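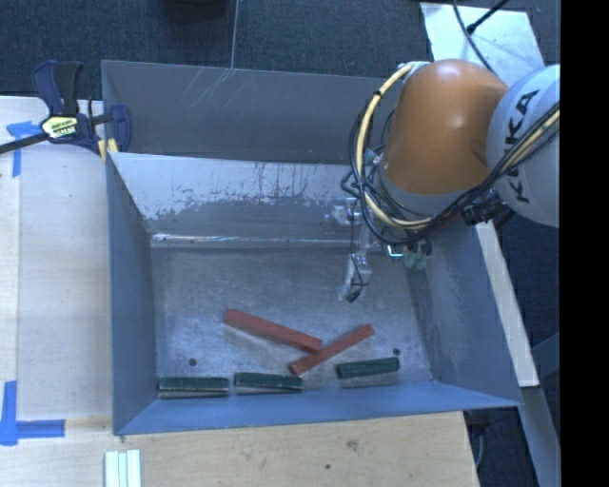
How can a laboratory show bin picking to visitors without turning it into a theater performance? In our experience, by letting the system run at its normal speed, with its normal errors, and by giving the visitors time to ask.

4.2 The open day demonstration

The demonstration took place on June 4, 2023, in the robot hall of the Tarnitz laboratory. It was the second public showing of the Fita picking system; the first one, in October of the previous year, was only for partner companies and is described in Section 4.1. The visitors came in groups and each group stayed for 30 minutes. A session had two parts: an introduction by Debora Sartori at the whiteboard, and then the picking itself, during which Ilgın Dönmez stayed at the control desk and answered questions.

Figure 3. The KUKA arm over the metal bin during the demonstration. Red and dark green blocks lie on the bin floor, and the tip of the gripper finger is above one of the red blocks.

We decided to keep the task small. In our laboratory tests the bin is filled with many parts of the same kind, but for a person who sees such a system for the first time a full bin is difficult to read. One cannot tell which part the robot has selected, and therefore one cannot judge if the selection was a good one. With few blocks on the floor of the bin the visitors could make their own guess before the arm moved. This became, without our planning, the main activity of the session. The groups discussed which block would be next and why, and several children wanted to change the order by asking us to move a block closer to the wall.

Blocks that touch each other, as the two red ones in Figure 3, were the most useful case for explanation. The planner gives a lower score to a grasp when a neighboring part is in the path of the finger. On the screen at the desk this score was shown next to each candidate. Visitors understood the idea quickly when they could compare the screen with the real bin, and less well when we explained it only in words.

The metal floor of the bin was a known difficulty. It reflects light, and the reflections near a block can be taken by the segmentation as a part of the block. We did not cover the floor for the open day. The segmentation model, Zekley, was the same version as in Section 3, and no parameter was changed between groups.

Two kinds of error occurred in front of visitors. In the first kind, the planner found no acceptable grasp and the arm went back to its waiting position. In the second kind, the grasp was closed but the block slipped out during lifting. After an error the operator waited 45 seconds before acting, so that the group could see whether the system would recover alone. Some visitors found this waiting too long, and one teacher told us that her pupils believed the robot was switched off. For a future event we would show a short message on the screen during this time.

The questions were written down by hand and sorted afterwards into 6 topics, following the scheme of Shenoy. Questions on safety and on speed came in every group. Questions on how the robot "sees" came mostly after the first error, and they were also the longest to answer.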